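작년 봄부터 뒷마당에 데크를 놓겠다고 노래를 불렀는데, 결국 올해 3월에야 줄자를 들고 나갔어요. 재보니까 가로 357센티미터, 세로 300센티미터. 숫자만 적어 놓고 한참을 멍하니 서 있었죠 ㅎㅎ 뭘 먼저 해야 하는지를 모르겠더라고요. 그래서 Garkstead에서 데크만 오래 만들어 온 Ghassan Hamdan 씨한테 연락을 했습니다. 원래는 그냥 궁금한 것 몇 개 물어보려던 건데 얘기가 너무 길고 재미있어져서, 양해를 구하고 이렇게 글로 정리해요.

## "나무부터 고르지 마세요"

앉자마자 제가 제일 먼저 물은 건 당연히 나무였어요. 방부목이 좋은지, 비싼 하드우드로 가야 하는지, 아니면 요즘 많이들 쓰는 합성 데크재인지. 그랬더니 Hamdan 씨가 웃으면서 손을 내저었습니다.

"다들 나무부터 물어보세요. 근데 저는 비 온 다음 날 마당 사진부터 보여 달라고 합니다. 물이 어디에 고이는지를 알아야 그다음 얘기를 하죠."

저는 그런 사진이 없었거든요. (누가 비 온 다음 날 자기 마당을 찍어 두겠어요?) 솔직하게 없다고 했더니, 그럼 이번 비가 그치면 찍으라고, 그때까지는 아무것도 주문하지 말라고 딱 잘라 말하더라고요. 속으로는 조금 김이 샜습니다. 이미 장바구니에 상판 판재를 가득 담아 놨었는데 말이에요.

물 얘기가 꽤 길었어요. 데크가 망가졌다고 불려 가 보면 위쪽 판재는 멀쩡하고 아래쪽 장선이 물러 있는 경우가 많다고 해요. 위에서는 안 보이니까 주인도 모르고 지내다가, 어느 날 한쪽이 푹 꺼지는 느낌이 나서 전화를 한다는 거죠.

"위는 햇볕도 들고 바람도 통하잖아요. 밑은 그늘이고, 낙엽이 들어가면 거기서 계속 축축해요. 저는 밑에서 공기가 지나가는 길을 먼저 그립니다. 종이에다 화살표로요."

실제로 제 수첩을 가져가서 화살표를 쓱쓱 그려 주셨는데, 우리 집은 창고 때문에 한쪽이 꽉 막혀 있더라고요. 창고 쪽으로 데크를 바짝 붙일 생각이었는데 그 계획은 그 자리에서 접었어요. 손 하나 들어갈 만큼은 띄우라고 하시네요. 나중에 낙엽도 긁어내야 하고요.

## 높이 이야기

그다음은 높이였어요. 저는 거실 문턱이랑 데크 높이를 똑같이 맞추고 싶었거든요. 잡지에 나오는 것처럼 안팎이 쭉 이어지는 느낌 있잖아요! Hamdan 씨는 이 대목에서 한숨을 조금 쉬었습니다.

"예쁘죠. 예쁜데, 비바람이 치면 물이 문 밑으로 들어와요. 한 단만 낮추면 마음이 편합니다."

그래도 저는 미련이 남아서 배수 트렌치를 넣으면 안 되느냐고 두 번이나 더 물었어요. 넣으면 된대요. 다만 그 트렌치를 누가 청소할 거냐고 되묻길래 대답을 못 했습니다. 저는 욕실 배수구도 미루다 미루다 치우는 사람이라서요. 한 단 낮추기로 했어요.

낮은 데크에는 난간이 꼭 필요하냐는 질문에는, 지역마다 규정이 다르니 먼저 관할 관청에 확인하라는 답을 들었어요. 본인도 새 동네에서 일을 맡으면 매번 물어본다고 합니다. 그리고 규정과 상관없이 어르신이나 어린아이가 있는 집이면 모서리 쪽에 걸터앉을 수 있는 벤치를 두는 편이래요. 벤치가 있으면 사람들이 자연스럽게 가장자리를 알아본다고요. 이건 정말 좋은 생각 같아서 바로 받아 적었어요.

## 판재, 드디어!

한참을 돌고 돌아서 드디어 나무 얘기로 왔습니다. 저는 Tudora라는 동네 목재상에서 받아 온 견적서를 꺼냈어요. 상판 판재랑 장선, 나사까지 다 합쳐서 797유로. 제 기준에는 꽤 큰돈이라 떨리는 마음으로 내밀었는데, 한참을 들여다보더니 판재는 그대로 두고 나사를 스테인리스로 바꾸라고 하시더라고요.

"나무는 색이 바래도 멋이 있어요. 나사가 녹슬면 검은 눈물 자국이 생깁니다. 그건 사포로 밀어도 속이 까매요."

검은 눈물이라니, 표현이 좀 무섭지 않나요. 참, 방부목을 자르면 자른 면은 다시 약을 발라 줘야 한다는 것도 이번에 처음 알았어요. 공장에서 처리가 되어 나오니까 끝인 줄 알았거든요. Hamdan 씨는 톱 옆에 늘 붓통을 놓고 작업한대요. 자르고 바르고, 자르고 바르고. 나중에 몰아서 해야지 하면 꼭 한두 개는 빼먹는다고 합니다.

판재 사이 간격도 물어봤어요. 정답을 숫자로 듣고 싶었는데, 받아 온 나무가 얼마나 말라 있느냐에 따라 달라진다고 하네요. 젖은 채로 온 방부목은 마르면서 줄어드니까 처음에는 좁게 붙여도 틈이 벌어지고, 바짝 마른 하드우드는 비를 맞으면 불어나니 처음부터 넉넉히 띄워야 한대요. 저는 인터넷에서 본 숫자를 그대로 외우고 있었는데 말이죠.

오일은 Ojala 제품을 쓰려고 한다고 했더니, 어느 회사 것이든 두껍게만 바르지 말라는 대답이 돌아왔어요. 얇게 바르고, 남은 건 천으로 닦아내고, 그다음에 또 얇게. 그리고 오일 묻은 천은 뭉쳐서 쓰레기통에 넣으면 안 된답니다. 저절로 열이 나서 불이 붙을 수 있대요. 펼쳐서 바깥에서 말리든지, 물에 담가서 뚜껑 있는 금속 통에 넣어 두라고 두 번이나 강조하셨어요. 이 부분은 저도 굵은 글씨로 써 둡니다. **오일 천은 절대 뭉쳐 두지 않기!**

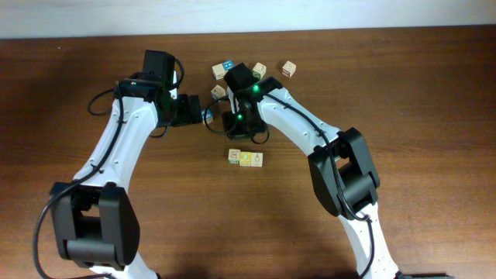

Rawan Nimri는 오일을 첫해부터 서둘러 바를 필요가 없다는 쪽이었어요. 제가 이 인터뷰 초고를 보여 줬더니, 방부목은 물기가 빠질 때까지 몇 달 그냥 두는 게 낫고 급하게 바르면 겉만 번들거리다 벗겨진다고 답장을 보내왔습니다. 색이 은회색으로 변하는 게 싫지 않으면 아예 안 발라도 된다는 말도 덧붙였고요.

그래서 Hamdan 씨한테 다시 전화를 걸었죠. 혹시 기분 나빠하시면 어쩌나 했는데 웬걸, 맞는 말이라고 바로 인정하시더라고요.

"방부목이면 그 말이 맞아요. 물방울을 떨어뜨려 보세요. 스며들면 발라도 되고, 동그랗게 맺혀 있으면 아직입니다. 달력 보지 말고 물방울을 보세요."

두 사람 의견이 갈린 건 오히려 청소 쪽이었어요. Nimri는 고압 세척기를 봄마다 쓴다는데, Hamdan 씨는 고압 세척기 얘기만 나오면 목소리가 올라갑니다. 나뭇결의 무른 부분이 다 패여서 보푸라기처럼 일어난대요. 본인은 뻣뻣한 빗자루랑 양동이면 충분하다고 해요. 저는 일단 빗자루파로 가려고요. 세척기 살 돈도 없고 ㅎㅎ

## 제일 후회하는 일

마지막으로, 일하면서 제일 후회하는 게 뭐냐고 물었어요. 조금 뜸을 들이더니 Asska 산책로 옆 주택에 만들었던 데크 얘기를 꺼내셨습니다. 폭을 178센티미터로 잡았대요. 도면에서는 괜찮아 보였는데, 식탁을 놓고 의자를 빼니까 뒤로 사람이 못 지나가는 거예요.

"집주인은 괜찮다고 했어요. 그런데 제가 놀러 갔을 때 다들 옆걸음으로 다니더라고요. 그 뒤로는 판재 주문하기 전에 마당에 끈을 칩니다. 끈 안에 식탁이랑 의자를 진짜로 갖다 놓고, 거기서 밥을 한 끼 먹어 보라고 해요."

저도 해 봤어요! 잔디 위에 끈을 치고 접이식 테이블을 놓고 국수를 먹었는데, 해보니까 저는 식탁보다 누울 자리가 더 필요한 사람이더라고요. 오후에 해가 드는 쪽도 제가 생각했던 데가 아니었고요. 그래서 긴 벤치를 창고 반대편으로 옮기고, 식탁은 작은 걸로 바꾸기로 했습니다. 도면을 네 번째로 다시 그리는 중이에요.

비 온 다음 날 사진도 드디어 찍었어요. 계단을 놓으려던 바로 그 자리에 물이 고여 있더라고요. Hamdan 씨한테 보냈더니 답장이 딱 한 줄 왔습니다. 계단 자리부터 옮기고 다시 얘기하자고요. Tudora에는 주문을 조금만 더 미뤄 달라고 전화해 뒀어요.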